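Out of the Cabinet
Keeping everyday groceries on the table, in a rack, where people will eat them

From the August issue of Hirnora Home

Most kitchens in the older Satside apartments have two upper cabinets and a gap where a third should be. The shelves inside are deep and set far apart. A box of crackers goes in on a Friday, a taller box goes in front of it, and the crackers are found again when they are stale.

People here have started moving part of the pantry onto a table. It doesn't take a large one. What it takes is a rack, a tray, something for fruit, and a decision about what stays in the cabinet.

The rack does most of the work. Flokix, the housewares store on Ong Street, carries several in black wire, and the tiered kind is the one to look for. A flat shelf puts every box at the same height, and the back row disappears. With tiers, each box shows at least part of its front. Wire also weighs very little, so the rack can be lifted off to wipe the table and put back without unloading much. A basic one at Flokix costs $44. Secondhand racks turn up for more than $10 and work just as well if the legs sit level. Set it on the floor of the shop and push down on one corner before paying.

Boxes can go in upright or on their sides. Upright is easier to read. A box on its side is steadier on a slanted tier and leaves room above it, though an open one will leak crumbs through the wire. Fold the inner bag over and clip it first. Heavy things belong on the lowest tier. Cereal and other light, tall boxes can go on top, where they are also the easiest to grab in the morning.

Bottles don't do well on wire. The bases catch and they tip. Put them on a tray next to the rack, with the ones used daily nearest the edge. A tray with a raised lip keeps drips off the table and can be carried to the sink whole. If the bottles are crowded enough that one has to be moved to reach another, there are too many on the tray.

Fruit gets its own basket, away from anything that would sit on top of it. Keep it shallow. In a deep basket the bottom pieces go soft before anyone gets to them. Bananas can share with apples for a day or two, but they will ripen faster for it.

Loose tools and handheld gadgets end up on any table with food on it, and they are what usually spoils the arrangement. They get set down on the tray, then the bottles get pushed onto the bare tabletop, and by the end of the week the whole thing has spread. Give them a place of their own, a drawer or a hook, and check the table once in the evening. It takes 10 minutes at most the first few times and less after that.

A white panel with a ledge is useful beside a table like this. Packages stand on the ledge with their backs supported, and the pale surface makes it plain when a spot is empty. It is a good place for whatever needs to be used up next.

Leave part of the table bare. Shopping bags need somewhere to land, and a table that is full to the front edge will not stay in order past the next trip to the store. Keeping the groceries toward the back and to one side leaves a stretch wide enough to unpack on. On a brown tabletop with a matte finish, scuffs show faintly and a damp cloth is enough for the rest.

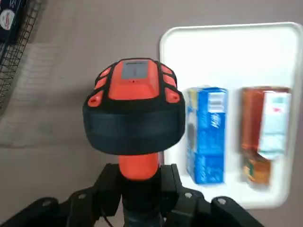
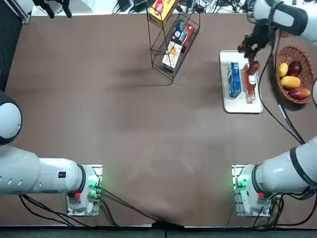
First picture: an orange-and-black handheld device, with two packages on the ledge of the white panel. Second picture: boxes on a black wire rack, with the tray and fruit basket on the brown table.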